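Home | Features | Food & Home | Opinion | Subscribe

The vegetable promise

By Ziad Azar

My sister has a chart on her fridge. It has a column for each kid, a row for each vegetable, and a box for every time that vegetable has been offered, refused, licked, or thrown at the dog. She paid $70 for it. It came in a cardboard tube with a sheet of stickers and a booklet called Your First Season of Tasting.

The chart is made by a company called Sellholm, and in her neighbourhood it's everywhere. So is Maris, the app that does the same thing with a cartoon turnip, and so is the Khalaf Method, which as far as I can work out is a weekend workshop where adults learn to say "crunchy" instead of "healthy." All three promise that a child who won't eat greens in the first month will eat them by the third.

I have two kids and I've been told this for six years. I have doubts.

Start with the numbers, because the brochures do. Sellholm says 960 families completed its program last year and that most reported "more adventurous eating." I asked what counted as adventurous. The reply took nine days and said that families define it for themselves. I asked how many had signed up in the first place, and the answer was 1,058, and yes, I was surprised it was that close. Then I asked what completing meant. It meant filling in the last page of the chart. My sister filled in the last page of hers in the car.

I'm not saying it's a con. The basic idea is old and pretty sensible: put the food in front of kids often, don't make a fuss, eat it yourself. My grandmother did this with okra and no stickers. What bothers me is how an ordinary bit of patience has been cut into stages and sold back to tired people at the end of November, when everyone is sick and it's dark by the time you get home.

It bothers me too that the failure always lands on the parent. Maris sends you a message at 5 p.m. asking whether you "stayed curious" at dinner last night. Dinner last night was toast. If the beans go in the bin, you offered them wrong, or at the wrong time, or with the wrong face. There's a page in the Khalaf workbook on your face.

I went to one of the workshops, in the community hall at Kedside. Fourteen adults sat on chairs made for smaller people and practised describing a carrot. The woman beside me had three boys and had already tried the chart. She'd come for the muffins, she said, and a morning away from the house. The leader was kind and had a lovely voice. She told us play was the doorway, that a child who handles a vegetable will sooner or later taste it, and that pretend food counts as handling.

Maybe. My daughter ran a pretend greengrocer out of our hallway for most of a year. She weighed things, she gave change, she once refused me credit. She did not eat one pea in that time, and when I brought up the connection she looked at me as though I'd suggested eating the till.

Then last winter she started eating peas. Frozen ones, straight from the bag, standing up. We'd changed nothing. A friend of hers at school liked them. I suspect that if we'd had the chart on the fridge that month, the chart would have got the credit, and we'd be family number 961.

The renewal pack for my sister's chart has arrived, by the way. It adds 511 "food adventures," one of which is stirring. She hasn't opened it yet. She says she might after the holidays.
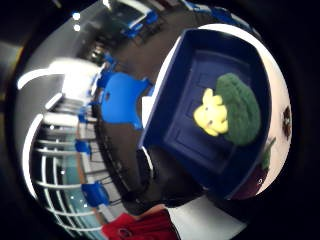 My own advice, for what it's worth, is to put some out, eat yours, and talk about something else. If that doesn't work by March, try again in April. You can do it with a supermarket bag of whatever's cheap, and you can skip the booklet.

COMMENTS (3)

marg_t
We did the Maris one. The turnip made my son cry. He still won't eat turnip.

Dov
Bit harsh on the workshops. Ours was good and I met half the parents on my street there. Agree about the face page though.

peachtree44
Mine is 19 and lives on noodles. Sorry.

RELATED
What school lunches cost now
The return of the chest freezer
Five soups for people who don't like soup
Does anyone need a bread maker?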